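Household Studies > Unit Two: Keeping a Home > Chapter 6: Everything in Its Container

When I was first asked to teach this course I had 24 students, one long table and a cupboard that wouldn't close, and I learned more from that cupboard than from any book on my shelf (this one included, I'm afraid!). We would spend half of every lesson hunting for the measuring spoons. My old colleague Dragica Kelmendi used to stand in the doorway at the end of the day and ask me, very kindly, whether I had thought about bins.

I had not thought about bins. So in this chapter we're going to think about them together, slowly, and with plenty of time for changing our minds. You will learn how to sort small household goods by how often you reach for them, how to choose a container that suits the goods, and how to label it so that the next person can find things too. Keep your notebook from Chapter 5 close by, as you'll want the floor plan you drew of the Villside kitchen.

Sorting comes before storing, and I would ask you to hold on to that even when you're itching to put things away. Begin with a clear surface and bring out your containers while there is still nothing in them, so you can get a feel for their depth and the width of their openings. A tall cream bin and a shallower white basket, standing empty side by side behind a red mat, already suggest different jobs, and a small steel cup or a round wooden plate would sit very differently in each. Write down your first guesses before you turn to Exercise 6.1.

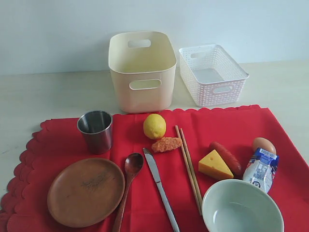
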